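Brendomwood 方形金色铁盒 四格分装款

适合装点心、糖果和小件零食,也可作节日回礼盒
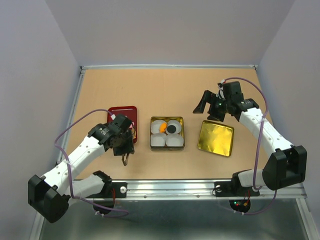
盒身接近正方形,四角做圆,内壁为金色,盒盖同为金色,边缘有一圈细卷边。盖子取下后可以翻过来平放,当浅盘用,分装时临时搁一搁挑出来的小块很方便。盒内按两行两列放四只半透明的浅色内托,每只内托单独取放,不与盒底粘连。

这一款由 Werkard 代工,Nikton 负责国内仓储和发货。与上一版相比,盒型没有改动,主要调整了盖口的松紧。老客户 Leobardo Chávez 经营一家小点心铺,他反映旧版盖子在冬天偏紧,单手不好开,新版已经放松了一些,倒扣时仍能扣住。六月以后发出的都是新版。

规格与供货

品名:方形金色铁盒(带盖)
内配:半透明内托四只
起订量:20 套
整箱数量:20 套
印字起订量:500 套
现货库存:3,824 套(页面更新时)
配件:内托可单独补购,红色浅托盘另售

内托说明

内托有圆口和方口两种,外径相差不大,可以混放在同一个盒子里。圆口的适合放软糖、果干一类零散小件,方口的口部略宽,放切块的糕点比较合适。默认发货为两圆两方,需要全圆或全方请在订单备注里写明,不加价。内托较薄,叠放取用时从边缘捻开,不要硬拽,容易变形。

分装建议

先把内托全部放好再装东西,装完以后再塞内托容易把旁边的顶歪。颜色深浅不同的小件分格放,开盖时看得清楚。内容物高度不要超过内托口沿,否则盖上以后会压到。带糖粉或油分较大的点心,建议内托下面再垫一张油纸,盒底好清理。

红色浅托盘是分装时用的配件,圆角,边缘高起,小件不容易滚到桌上。把要分的东西先倒在托盘里,再一件一件往盒里放。托盘不随盒附送,单买或与铁盒同单都可以。也有客户用 Fuchs 的托盘搭配,没有影响,桌面摆得开就行。

清洁与存放

铁盒用软布蘸温水擦,擦完立即抹干,卷边的缝里尤其不要留水。不可进洗碗机,不可进微波炉和烤箱。金色表面怕硬物刮,钢丝球和去污粉都不要用。长期不用时把盖子虚掩着放,存放在干燥处。内托按一次性用品供应,不建议反复清洗后再装食品。

关于外观

盖面是反光的,迎光看会有轻微的不平整,属于冲压工艺的正常现象,不作为退换理由。盒角磕瘪、盖子扣不上、内托破裂或数量不足,收货后请拍照联系客服,我们补发或换货。印字订单确认样稿后不能取消。

发货

现货订单付款后第二个工作日发出,偏远地区时间稍长。整箱订单外箱加护角,零散订单用气泡膜包裹。印字订单的交期按数量另行确认,节前请尽量提早下单。

页面更新:2022年9月7日,星期三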